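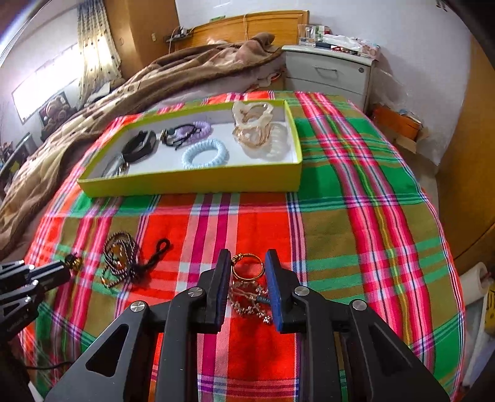

Photo: Ignacio Yazzie / Skemard

Call for participants: home demonstration operators, small-object sorting

Skemard is recruiting operators to record manipulation demonstrations with hand-held parallel-jaw grippers. Sessions take place in furnished rooms, mostly bedrooms. The current task set, Jasell, covers jewelry and hair accessories: rings, bracelets, beaded necklaces, hair ties and clips, handled on a bed and in a shallow box. It holds 1,809 accepted episodes against a target of 3,958.

What the work involves

Operators hold one gripper in each hand and carry out a written task from start to finish. A typical instruction reads "pick up the ring and place it in the box." Each episode begins with both jaws open and ends with both jaws open and clear of the objects. Between episodes the operator changes the layout according to the session sheet. Chains and cords are left tangled if the sheet says so.

Failed grasps are kept if the operator recovers within the same episode. Drops onto the floor end the episode.
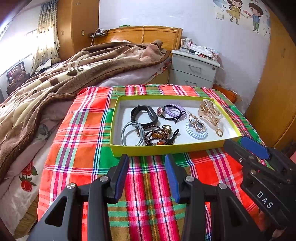
Marlina Lumenta

Requirements

— Steady use of both hands for sessions of up to two hours, with breaks
— Normal or corrected near vision
— Ability to follow written instructions in English
— No robotics background needed; CAD or teleoperation experience does not affect selection

Candidates complete a paid trial of seven tasks at our Villanueva site. The trial is scored on jaw alignment, speed consistency and correct episode endings. Beads on dark cord are the hardest items in the trial — expect to repeat them.

Terms

Part-time, fixed term. Pay is hourly and does not depend on the number of accepted episodes. Training is paid at the same rate. Recordings are used to train the Balten grasping policy and are stored under a participant code.

To apply, send a short note with your availability to Marlina Lumenta, operator coordination, by 07/05/2018. State whether you are left- or right-handed.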